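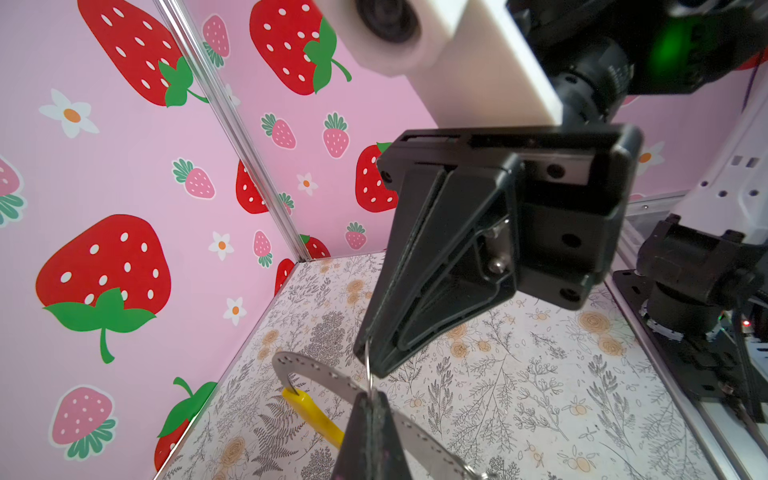 Newsroom > Company News > Product Releases

Kesinau releases Dornent 2 floor adhesive for damp concrete

Kesinau has added a second grade to its Dornent line of floor adhesives. Dornent 2 is a one-part paste for bonding sheet vinyl, rubber tile and cork to concrete slabs that hold more moisture than standard adhesives allow. Orders open in November through the Lindsay warehouse and through existing flooring dealers.

The original Dornent grade is rated for slabs with an internal relative humidity of up to 85 percent. Dornent 2 raises that limit to 99 percent with no separate moisture barrier, provided the slab has no standing water and no active leak. The change comes from a new binder that cures by taking up water from the slab instead of giving off water into it.

"Most of the calls we take are from installers who have a dry surface and a wet slab," said Emiliano Quezada, technical manager at Kesinau. "They have measured it correctly and they can't wait another month. The old answer was a two-coat barrier and then the adhesive. The new grade takes the place of all three coats."

The paste is spread with a notched trowel. Open time is 13 minutes at normal room temperature and shorter in warm rooms. Light foot traffic is allowed the next morning. Rolling loads such as hospital beds and pallet jacks should be kept off the floor for three days. Fresh adhesive can be wiped from tools with mineral spirits; cured adhesive has to be scraped.

Testing was done at the Flerimance laboratory under the direction of Horacio Benítez. Panels were bonded to concrete blocks kept in shallow trays of water and pulled apart at set times. After 2000 hours the bond on rubber tile had lost less strength than the limit set in the test plan. Results for cork were lower but inside the limit – the cork itself tore before the adhesive let go. Full tables are in the technical data sheet.

Dornent 2 does not level the floor. Low spots should be filled with a cement-based patch and left to set before spreading. Old cutback adhesive must be removed completely, and the product is not approved over gypsum underlayment, radiant heating or painted concrete.

The first grade stays in production at its current price. Pail lids for the new grade are gray and those for the first grade remain white. The two should not be mixed.

Samples and data sheets are available to contractors from Abelardo Urrutia in the Kesinau sales office. Press questions should be sent to Ulises Cisternas, communications.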